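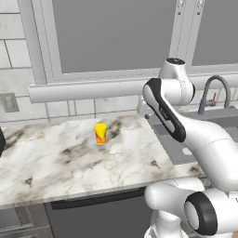 Notes from the Tellelex open day

I drove out to the Tellelex site in Trurkovano for their open day and came back with four pages of handwriting, most of it legible. What follows is the cleaned-up version. I maintain automated packaging lines for a living, so my interest is in what these systems do on the four-hundredth cycle, and open days usually show you the first.

The program had two halves: simulation in the morning, hardware after lunch. Each group got about an hour per station. I was in the second group, which meant the people running the stations had already heard the obvious questions once and had better answers to them.

Simulation station

The kitchen task is run on a physics simulator with a rendered front end. The project is called Poon. A white arm on a pedestal stands at a marble counter, and the working object for our session was a small yellow cup with red-orange swirls on the side. The arm is supposed to grasp the cup, lift it clear, and put it down at a commanded point on the counter. There is a sink with a gooseneck faucet behind the arm, a tiled wall and cabinets. None of that matters to the grasp, but all of it goes through the renderer, and the policy works from rendered images plus joint positions.

Every episode starts by drawing a new set of conditions. Cup position is drawn within a bounded area, then lighting, then the surface texture of the counter, then friction and mass. I asked what ranges they use for friction. The answer was that they started wide, found the policy became timid (it squeezed hard and moved slowly in all cases), and narrowed the range until the behavior on hardware got worse, then backed off a step. That is tuning by bisection and I have no objection to it.

The marble was selected on purpose. Veining gives the vision side false edges to deal with. On an earlier plain gray counter the policy located the cup well in simulation and poorly on anything real with a pattern on it. Dark streaks next to the object were the worst case, as they get read as shadow, and shadow is one of the cues for where the base of the cup is.

We watched a batch of 104 episodes. They ran faster than real time with the display showing only one of them, so what you see on the monitor is a sample. Of that batch, 82 were scored as successes. The scoring rule is strict: the cup has to end upright, within tolerance of the target, with the gripper released and retracted. A cup that is placed correctly and then brushed by a finger on the way out is a failure, even if it stays standing. I would have scored it the same way.

The failures were sorted by type on a side screen. The largest group was contact before closing, where one finger touches the wall of the cup and pushes it out of the grasp. Next came release failures. A smaller group were planner timeouts, where the arm had a valid target and could not find a path to it inside the limit. The operator replayed one of these. The elbow had wrapped itself into a configuration close to a joint limit, and each candidate path required unwinding first. They now penalize that configuration during training -- the penalty was added recently and the batch we saw still used the older weights.

Contact modeling took up most of the question time. Thin-walled cylindrical objects are a nuisance in simulation. If the contact stiffness is set high, the solver needs small time steps or the cup jitters in the grip. If it is set low, the fingers sink into the wall and the grasp looks more secure than it would be. Tellelex uses a compromise value and checks it against force readings from the real gripper. I asked to see the comparison plot and was shown one. The steady-state grip force agreed well. The first few milliseconds of contact did not, and they said so before I could ask.

Total training for the current policy is roughly 2000 hours of simulated time. I did not get a figure for wall-clock time or for hardware used.

Hardware station

The physical cell is in the next room, behind light curtains. It has the same kinematic layout as the simulated one and a plainer counter. Guests stand behind a rail and the operator has the enable switch.

We saw 3 runs. The first two placed the cup. In the third the arm reached the pre-grasp pose, paused, and returned to home with a message on the pendant about low confidence in the pose estimate. The operator moved the overhead lamp back to where it had been before someone in our group leaned on the stand. There was no time for a fourth run.

I count the refusal as correct behavior. On our lines the equivalent fault has to be set up by hand for every product change, and half the time it is set too loose.

Speed was low. I timed pick to place by wristwatch and will not publish the number, as the cell runs under a reduced speed limit whenever visitors are present. Approach motion was smooth, with a visible deceleration before contact that matched what had been on the monitor in the morning.

Plulwood

The last stop was a table for Plulwood, who make the gripper fingers. The pads are a molded elastomer on a metal backing, replaceable with two screws. Wear was what I wanted to know about. They had a used pair next to a new pair, and the used pair had gone glossy in the contact zone. Glossy pads mean lower friction, and I asked whether the simulation draws friction values low enough to cover a worn pad. The Plulwood table sent me back to the simulation station, where the answer was that it covers part of the range. Pads are changed on schedule to stay inside it. I asked for the interval and they are going to mail it to me.

Practical matters

Parking is behind the building and the sign for it faces the wrong way if you come in from the highway. Closed shoes are required for the hardware room. Another open day is planned for August, with a drawer-opening task in place of the cup. I have put my name down for the first group this time, mainly to see the planner with the new weights.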